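Oct 17, 2023

I'd been meaning to go to the Dindmont open day for years and kept missing it, so when Agathe Huet said she had a spare seat in the car I said yes before she'd finished asking. It's 41 miles from us, most of it behind tractors, and we got there just in time for the last of the good pastries.

## Upstairs first

The ground floor was heaving (Vallell had the big stand by the door and were handing out tote bags), so we went up to the kitchen rooms. I'm in the middle of doing up my own kitchen and I've become a terrible bore about appliances — Agathe will confirm this — so I was happy as anything up there. White cloth, white table, one cream microwave, and I must have stayed ten minutes. 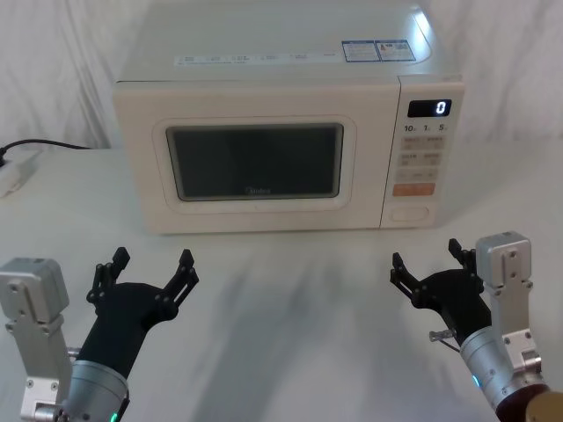
*The cream Midea, with its one orange-red button.*

I love that colour! Mine at home is black and shows every fingerprint. The cream is soft and a bit old-fashioned, and the thin pinkish line round the door stops it looking like a block of lard. All the labels are in Chinese apart from the numbers, so I got my phone out and had a go at translating. The shortcuts under the display are ten seconds, one minute and five minutes, which is my entire use of a microwave covered. Ten for butter, one for tea I've forgotten, five for soup.

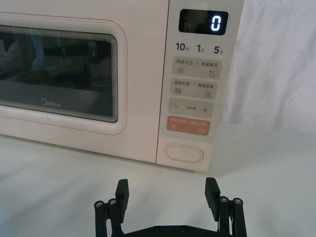 The next two buttons took me longer. One is for microwave power and defrosting, the other came up as "microwave sterilising" and a food menu, and then there's a plus and minus bar. Tonantzin Ponce, who was showing people round our floor, told me she'd grown up with a dial one and still thinks a dial is best. I half agree, but I do like a big fat start button, and a door you open by pressing an oval at the bottom. 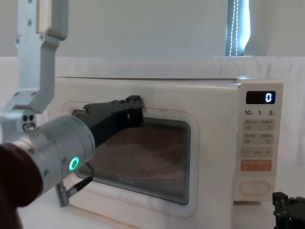 *Door, display and buttons, with the oval one right at the bottom.*

After that we did the Grabowska room, which was all bread tins, and I bought 4 of them for no good reason. Lunch was in the yard. The queue for dumplings was silly, so we had chips.

Parking is £4 and the field holds 200 cars, but come early if it's been raining. The 61 bus stops at the gate too. They're doing another one in June and Brarano are meant to be bringing their ovens, so I've already asked Agathe to keep me the seat.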